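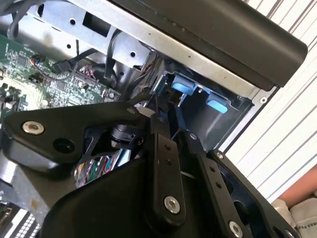 5. Removing the drive carriers

Before you start this section, please finish section 4 and disconnect the power cord from the tower. The side panel must be off. Find the drive bay, a dark gray metal recess in the chassis, and look for the two light blue latch tabs inside it. Both tabs are angled the same way. Keep the thin wires on the green board away from your fingers while you work near the bay.

1. Lay the tower on its side, with the open side up.

2. Touch bare metal of the chassis with your hand for a moment.

3. Unplug the data cable and the power cable from the drive. Pull on the plug, never on the cable.

4. Squeeze the two blue tabs toward each other and hold them.

5. Lift the carrier out straight. If it does not move, release the tabs and check again for a cable which is still connected.

CAUTION: Do not use a screwdriver to lift the carrier. The tabs break easily and the Hurnar spare parts kit contains only one pair.

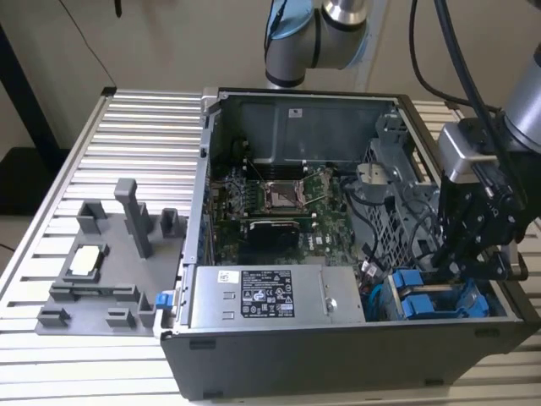

Figure 5. Tower on its side, panel removed. Blue drive carriers near the front corner, CPU socket open.

Note: When the retention frame of the socket is lifted, do not touch the bare socket area and do not put screws or tools above it.

6. Write the number of the drive on the Drirkeda parts sheet, form 1541, and put the drive in an antistatic bag.

7. To put a carrier back, slide it in until both tabs click. Then connect the cables in the opposite order.

The power supply stays in the case during this section. Do not open its metal box, also when the cord is disconnected. For its replacement see section 6.

Revised May 14, 2025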